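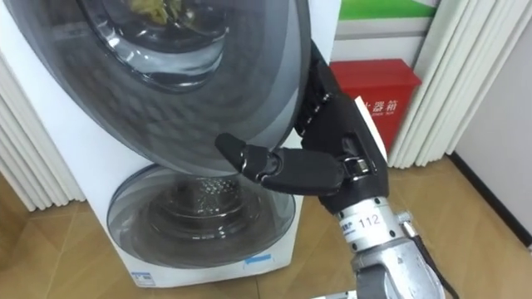
I put off buying a twin-drum washing machine for ages, mostly from meanness, and then spent the first month using it as though it were two ordinary machines that happened to share a plug. Everything went in whichever drum was nearest. The big one got socks, the little one got a bath towel jammed in with my knee, and I couldn't work out why the whole arrangement was making more work than the old single one had.

So I've written down how I do it now, for anyone who has just had one delivered and is standing in front of it with a basket. Mine is a Pramach with one drum over the other, both loading from the front. Yours may have different names on the programmes, and its own ideas about how much each drum can take, so keep the booklet handy. The routine should carry over well enough.

Before you start

You'll want two baskets or bags, one for each drum. I tried using one big basket and sorting it on the floor on wash day and it was hopeless (I have a dog, and she sleeps on anything soft). Now I've got a deep one and a shallow one side by side on the landing, and clothes get sorted as they come off, more or less. You'll also want detergent, a measuring cap or scoop, a couple of mesh bags with zips, an old flannel, and somewhere to put the small wet load when it comes out. I use a washing-up bowl that has been retired from washing up.

Sorting for two drums

Forget whites and colours for a minute. The first sort is by size and weight. Towels, bedding, jeans, jumpers that can stand a proper wash, anything that drinks up water and comes out heavy: that's for the bigger drum. Then there's the light stuff, which for me means underwear, thin T-shirts, tea towels, pillowcases, gym things and the odd scarf. That lot goes in the smaller drum.

Once you've got those heaps, do your colours inside each one. I know it sounds like more piles and I suppose it is, but the light heap is so quick to get through that it hardly matters. I'm quite happy to run a small wash of pale things by themselves, where before I'd have waited until there were enough to fill a big drum and then run out of vests on the Thursday.

Check pockets. I'm not going to go on about tissues, you know about tissues. But do check the little coin pocket on jeans too, and turn anything printed inside out while you've got it in your hands. Do up zips. Leave shirt buttons undone, they pull less that way.

Anything with straps, hooks or long ties goes in a mesh bag. That goes double in a small drum, where there isn't much room for things to fall apart from each other and you can end up with one enormous plait.

Loading the upper drum

Open the door all the way before you put anything in. With a drum up high there's a temptation to open it halfway and post things through the gap, and what happens is that a sleeve or a sock ends up lying on the rubber and gets nipped when you shut it. Swing it right back, hold the ring if it's inclined to drift, and load with your other hand.

Shake each thing out and drop it in loosely. A tight ball of knickers will still be a fairly tight ball at the end, and the middle of it won't have had much of a wash. I keep the load to the point where I can still get my whole hand in above the clothes and wiggle it. If I can't, something comes out and waits for next time.

Then run a finger round the rim before closing. It takes no time and I've rescued dozens of socks.

If you're on the short side, get a step that doesn't wobble. I'm fine on tiptoe for loading but I got fed up with fishing about at the back of the drum for the last hankie, so there's a step tucked beside mine now. Give the drum a turn by hand when you think you've emptied it, too! Thin things stick to the top of it and you won't see them from below.

Loading the lower drum

Kneel down, or sit on the step if you've got it out. Heavy things go in one at a time, and I alternate big and middling: a towel, then a couple of T-shirts or a pair of trousers, then another towel. A drum with nothing but one huge item in it will thump about on the spin. When I wash the bedspread I put two bath towels in with it to even things out, and that has cured most of the thumping.

Duvet covers swallow things. You must button or popper the open end first or you'll be pulling the rest of the wash out of the corners like a conjuror. I forget this at least once a month and I'm cross every time.

Make sure the door clicks. If the machine sulks and won't start, it's nearly always that a corner of something is caught, so open up and look along the bottom edge of the rubber.

Detergent, and less of it than you think

My big mistake was here. I'd been putting the same capful in for both, and for weeks my small loads came out with a sort of slippery feel to them. A little drum wants a little dose. Look at what the bottle says for a small or half load and start from there, then go by how soft your water is. In Sullau, where I lived before, the kettle furred up in a fortnight and I needed the full amount. Out here in Undholm the water's soft and I get by on less.

I use a plain liquid called Machala in both drums, 50 ml for a normal big load, and a good deal less up top. I buy it in the large bottle and decant it into something I can lift. I've stopped using softener on towels altogether, they dry me better without it. Pods I can't recommend for a small drum unless the packet says they're meant for one, as you can't very well cut them in half (please don't cut them in half).

Timing the two loads

If your machine will let you run both drums together, lovely, but have a think about the other end first. Two loads finishing at the same minute means two loads to hang, and I've only the one airer and a line that sags.

What I do on a Saturday is start the lower drum first, with the long wash, while I'm having breakfast. Then I leave it a good while and start the small one so that it finishes first. Small things get pegged round the edges of the airer, on the rungs that are too short for anything else, and by the time the towels are done I've got the middle of it free and I'm dressed and ready to go out to the line with the heavy basket.

In the week I hardly touch the big drum. The small one goes on in the evening, gets emptied before bed, and that's that. Check how noisy yours is before you make a habit of it if you've got neighbours below. I also won't leave a machine running when I'm out or asleep, so bedtime is my cut-off.

Getting it all out again

Empty the upper drum first if they've both stopped. I once dripped a very wet swimming costume all down a pile of clean towels doing it the other way about. Hold your bowl right up under the opening and slide things into it, so that if a sock makes a break for it you've got a chance.

Shake everything hard as you take it out. T-shirts want a proper crack, like a whip, and then smooth the side seams with your hands before you hang them. I've ironed 3 things since Christmas and I put it all down to this.

Keeping both drums fresh

With two drums there are two of everything to clean, I'm afraid. After the last wash of the day I wipe the glass and the rubber of each door with the old flannel, getting right down into the fold at the bottom where the fluff and hairgrips collect. Then I leave the doors ajar for a few hours. If there are toddlers or cats in the house, shut them again as soon as you can, and always look inside before you put a wash on.

Once a month each drum gets a hot empty wash, one after the other, with nothing in it but whatever cleaner your booklet suggests. The filters I do at the same time. Find out where yours are before you need them! I found mine with a torch and a lot of muttering, and the first time I opened one I hadn't put a tray under it. Switch off, wait for any hot water to cool, tray down, towel down, then unscrew slowly.

The detergent drawer comes out as well. Give it a scrub under the tap with an old toothbrush and leave it upside down on the draining board to dry.

A few odds and ends

If a small load won't spin properly it may be too small. Add a couple of tea towels and try the spin again.

New dark jeans should go round on their own the first time, or with things you don't mind turning grey-blue. I've a whole set of pillowcases in that shade now.

Pet blankets I shake outdoors first, then wash in the lower drum, then I run a quick rinse with it empty. The fur that's left comes off the rubber easily enough with a damp flannel.

And wool still gets done in the sink at my house. The wool programme is probably perfectly good, but I have one decent cardigan and I'm not risking it.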